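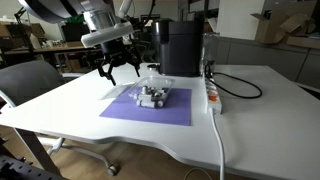

How to set up a robot table for an open day

Last August we opened the lab in Plindville to anyone who felt like dropping in, and I got put in charge of the arm demo. I'd never run one before! So these are my notes for whoever gets the job next year (probably me again).

Start with the mat. We use a square of plain purple, and the open tray sits on top with its clear lid flopped out flat to the left. Pick a color that doesn't shine, and keep the small stuff you want picked up inside the tray until people arrive. Kids will help themselves otherwise.

Next, do a slow run with the gripper fingers spread. Bring the arm down over the table and stop well above the tray. I set the speed to 10 percent for the first pass and 50 once I trusted it. Edem Alhassan, who had come over from Rondonuwu to lend a hand, wanted it faster, and we argued about it over lunch. Fifty was plenty.

Then sort out your power. Put the strip along the right side of the table, where you can reach the switch without leaning past the arm. Tape down any cable that goes over the edge and onto the floor. I'd also coil up the spare cord, and pull the office chairs back before the doors open, or somebody will sit down and roll right into your demo.

Now the talking part. Keep it short. I say what the arm is going to pick, let it go, and then take questions while it goes back up. People mostly ask what happens if it drops something. Let it drop something! They love that, and you can show them how you stop it and start over.

We had 300 visitors through by four in the afternoon, way more than the Gondia open house the year before, and I was hoarse by the end. Bring water and a second person. Save your program under a new name before you change anything, too. I overwrote mine at noon and had to teach every position again with a line of people watching.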